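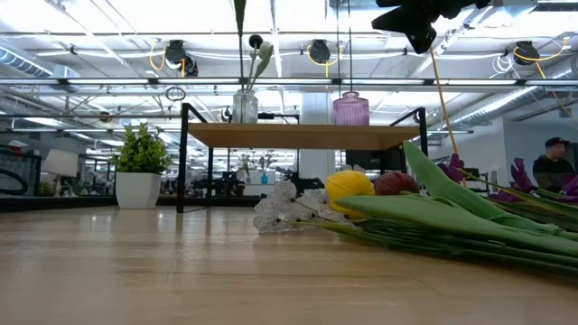

ok so I finally started on the fake flower situation and I have opinions, thread incoming

Background: I've been buying artificial stems one or two at a time since March and shoving them in a tote in the hall closet. Last night I dumped the whole tote out. It was A LOT. I had forgotten I owned tulips!

The plan is one little shelf, two vases, one potted plant. It's going in the entryway next to the key hook, where there's no window and every real plant I ever loved has died.

The shelf is just a thin black metal frame with a light brown board on it. I got it at Osska and then left it in the bag for two months. It's small, small enough that I keep it on the table while I figure out what goes where and only move it once I'm happy. Highly recommend doing it that way, my knees are too old for arranging things on the floor.

Vases! One clear, one purple, both ribbed. The ribbed part matters if you're using fake stems in clear glass because plain glass shows every inch of plastic and wire. Ribs blur it a bit. The purple one hides even more but I'm a little obsessed with it and kind of want to leave it empty??

(someone is going to tell me to fill the clear one with water so it looks real. I did that once. The wire rusted and the water turned tea colored. Glass beads, maybe. Water, never again)

Clear vase so far: a whitish green bud, a dark round flower head, and one long dark green leaf that goes way up. I like the bud leaning over. Every time I straighten it the whole thing looks like a hotel lobby.

The potted plant with the tiny green leaves is the easiest thing I own. White pot with the angled sides, goes anywhere, looks fine. It's from Daltden, and I went back for a second one and of course they were out.

Now the pile. Yellow tulip, dark red tulip, a few deep purple ones, the whitish lacy looking blossoms, and big broad leaves that are frankly too big for anything. I can't use all of it. I know I can't use all of it. I have tried to use all of it twice.

Current thinking is purple flowers in the purple vase, too matchy? Or the yellow tulip in there by itself, because yellow next to purple makes me so happy. The red one I'm not sure about at all, it looked brighter in the store.

Tip I picked up from the lady at the Coughlan craft counter: bend the stem in a couple of places before it goes in the vase. Real stems aren't ruler straight. Also fold the bottom up instead of cutting it, then you can still use it in a taller vase later. I had already cut 3 of mine, naturally.

Dust question for people who know things. I've been using a hair dryer on cool and it works on the tulips, but the lacy ones grab onto every speck. Soft paintbrush? Dish soap and a rinse? I'm scared the color will run.

Anyway the leftovers are going back in the tote, and I'm not allowed in the Kuvlow floral aisle until the tote has a lid that closes. Tell me yellow or purple for the vase, I'm deciding after dinner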